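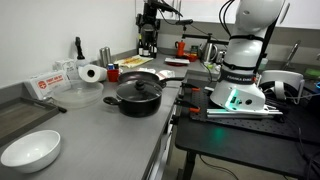 Setting up collision geometry for a kitchen counter in Jedstead

This page covers building a planning scene for a fixed arm beside a worktop, using Jedstead 3 and the Sodeo scene format. It assumes the arm is already calibrated to its mounting plate and that you can send it joint targets from the command line. Gripper setup is on a separate page.

1. Start with the fixed surfaces

Add the worktop, the wall behind it and any overhead cupboards as boxes. Do not use a mesh for these. A box check is cheap and a mesh exported from a scan will contain small holes that the planner will try to use.

Make each box larger than the real surface on the side facing away from the arm. The wall can be as thick as you like. The worktop should extend down to the floor, otherwise the planner may route the elbow through the cupboards underneath.

Leave a gap between the table the arm stands on and the worktop only if the gap is really there and you want the arm to be able to use it. In most cases, fill it:

scene add box gap_fill --parent base --padding 6mm

2. Add the mounting hardware

Clamps, rails and the plate itself are often left out of the scene. The arm will not reach them in ordinary use, but a recovery motion can bring the forearm down close to the base. One box per clamp is enough.

Cables are harder. Jedstead has no flexible body model, so draw a keep-out cylinder around the bundle at its widest sweep and attach it to the link the bundle is strapped to. If the bundle is strapped at two points, use two cylinders. Cables lying on the floor can be ignored.

3. Objects on the counter

Sort the objects into two groups before you model anything.

Static clutter is whatever the task never touches: boxes against the wall, a kettle, bottles in the corner. Merge neighbouring items into one convex hull. Three bottles standing together should be one obstacle, because the fingers have no business between them.

Task objects each need their own entry and a pose from perception. For a covered pot, model the pot and lid as separate bodies and attach the lid to the pot. When the lid is grasped, detach it and attach it to the hand in the same transaction. If you do this in two calls, the planner can see the lid in collision with both for one cycle and will abort.

Handles should be modelled separately from the body. A long pan handle inside a single hull produces a large wedge of blocked space next to it.

4. Transparent and shiny items

Depth cameras do poorly on glass lids, clear plastic and polished metal. Expect missing points or points at the wrong depth. There are two workable options:

- fit a known model to the visible rim or knob, and ignore depth inside the outline
- enter the object by hand and lock its pose

The second is better for static clutter. Set locked: true in the Sodeo file, or the next perception update will delete the object for lack of evidence.

5. Check the scene

Run the sampler before any motion:

jedstead check --samples 2,000 --report

On our counter an early run with a larger sample gave 2,996 valid states, nearly all of them above the height of the kettle. That pattern means the padding is too large. Reduce it on the task objects first and leave the walls alone.

Then run the Jendero replay tool at low speed – with a hand on the stop button – through the four corners of the work area. Watch the elbow as well as the hand.

6. Save and version

Commit the scene file with the calibration file it was built against. A scene loaded with a different calibration will load without any warning.

Comments (3)

pivot_k
Step 3 fixed my lid problem. I had the detach and attach in separate calls and was getting an abort perhaps one run in six.

m.tolley
Does locked: true survive a re-export? Mine came back false.

Reply from page author
It does if you export with --keep-flags. I will add that to step 4.

Shared 6 times

© Jayasinghe Automation Notes | Contact | Back to top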